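Getlow linen service to end home pickup

31 December 2021

GETLOW -- Prurkham Linen will stop collecting laundry from private homes in Getlow at the end of the winter, the company told customers in a letter this week. Its work for inns, restaurants and clinics will go on as before.

The home route has 162 customers, down from 207 when the company last changed its prices in September. Most of them send out sheets, tablecloths and towels every other week. The letter says the route no longer pays for the driver and the fuel.

"We held on to it longer than the numbers said we should," said Brayden McKinnon, who manages the plant on Després Street. "A lot of those stops are one bag on a porch at the far end of the county."

McKinnon said no jobs will be cut. The two drivers who share the home route will move to the commercial side, where the company has been short of staff since the summer.

Customers who want to keep using the service can bring their laundry to the plant's front counter, which will stay open until 5 p.m. Prices at the counter will be lower than the pickup rate, though McKinnon said the new list was still being worked out. Anyone who has paid ahead for pickup can ask for a refund or have the balance moved to a counter account.

The change will be hardest on people who don't drive. Ginette Chan, who has used the pickup for her sheets and table linens since she moved to Ramimon Road, said she had not decided what to do.

"I can wash a towel here," Chan said. "I can't iron a king-size sheet in my kitchen, and I'm not carrying it across town on the bus."

She said she and several neighbors had asked the company whether one weekly stop at the Ramimon Road apartments would be possible. McKinnon confirmed that he had received the request and said he would answer it before the route ends. 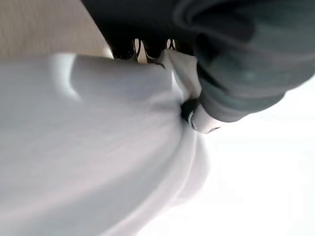

White fabric gathered into folds.

Home pickup in Getlow goes back to the plant's first years, when families made up most of its business. The inns along the lake came later and now account for the larger share of the wash, particularly in the warm months.

Two smaller laundries in the county still offer pickup, but neither one currently covers the north side of Getlow. One of them -- a family shop near the rail depot -- said it was looking at adding stops there and would take names by phone.

Prurkham Linen asks customers to return its numbered canvas bags by the last pickup. Bags can be handed to the driver or left at the counter on Després Street.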